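How to Sharpen Hockey Skates by Hand

6/15/24
By Piyumi Ranasinghe

For players without a machine at the rink. You will need a clamping jig, a cylindrical stone and a fine honing stone. 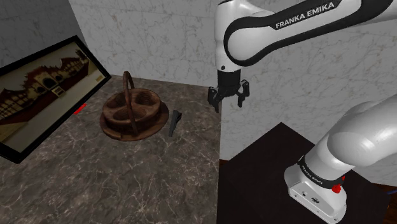 Arif Weerakoon writes that he ruined one pair by starting with the stone before checking the blade for nicks, and asks that the inspection come first. It now does.

1. Dry both blades. Run a fingernail lightly across each edge. Mark any nick with a felt pen.

2. Clamp the skates in the jig, blades up and parallel. The Danley jig takes both at once; the older Bromer takes one.

3. Colour the full length of the hollow with the pen.

4. Draw the stone from heel to toe in one pass, with light and even pressure. Lift it off at the toe — do not drag it back. Make 30 passes, then look at the ink. If any remains, continue until it is gone.

5. Lay the honing stone flat against the side of the blade and make two strokes per side to remove the burr. Use four if the edge still catches.

6. Rest a coin across the blade and a straight rule upright against its side. The coin should sit square to the rule. If it tilts, one edge is high — return to step 4 and favour that side.

7. Wipe down with an oiled cloth and fit soft covers for storage.

Deep nicks need a machine grind.

Related
Baking and fitting new boots
Replacing a loose rivet
Taping a stick blade
Storing kit until November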